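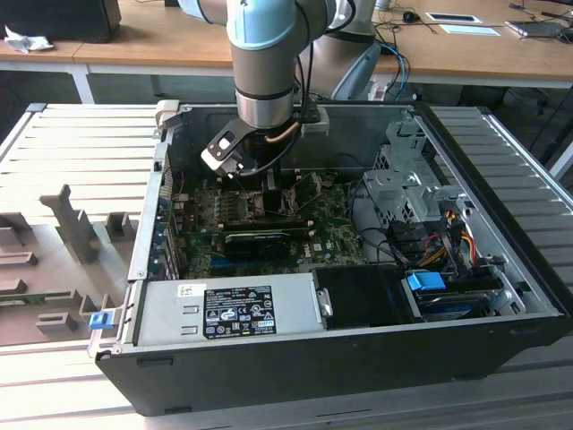 Ticket 2072
Opened by: Temitope Onyeka, Trastusberg office
Assigned to: Bukola Ajayi
Priority: 3
Status: Waiting on user

Reported problem: Dell tower shuts off on its own, usually within minutes of logging in. Power button blinks amber afterward. User has tried another wall outlet and another power cord, same result.

Log

BA — Side panel off, tower laid flat. Reseated the graphics card and the memory. Starts up, shuts off again before the desktop loads.

BA — Unplugged the hard drive and left everything else connected. Stays on at the boot error screen. Plugged the drive back in, shuts off again. Same drive runs fine in the spare tower, so the drive is good.

BA — Swapped in a power supply from the Otwood shelf. Ran all afternoon with the drive connected, 2 restarts, no shutdowns. Old supply tagged for recycling.

TO — Can I get it back before Monday? The Manalastas drawings are only on that drive.

BA — Yes. Copy those drawings to the shared folder once it's back on your desk. I'll keep the ticket open until you confirm — reply here if the amber light comes back.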